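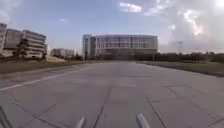 Campus News | Grounds & Parking

The long approach road: crack sealing and joints
20 June 2020 – by Afia Aidoo

Quick one before I lose the afternoon. The concrete road up to the main office building is getting its joints cleaned out and resealed, starting at the grass side and working across. Van Rooij have the job again. They did the Urkgate lot in March and it has held up fine so far.

The slabs themselves stay. Farhad Farahani walked the whole road with their foreman and the view is they're sound, just old. It's the long dark crack up the middle that bothers people on bikes, so that gets done first. Then the cross joints. Lane line repainted last, once the sealant has cured.

What it means for you – no driving or parking on the approach while the cones are out. Use the Turkwood gate. Walkers can keep to the edge by the grass, but please dont step on fresh sealant, it does not come off shoes.
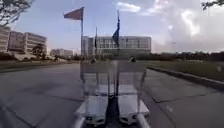 Deliveries go round the back, same as for the window cleaning. Drivers need to be told that by whoever placed the order, the front desk can't phone everyone. Anything over 20 boxes, let Farhad know the day before.

Also the paved area by the flagpoles. Not part of this job. Several of you asked. It was priced seperately and will go in with next year's work, along with the drain covers.

Questions to me, extension 538. Leave a message if I'm out on the road.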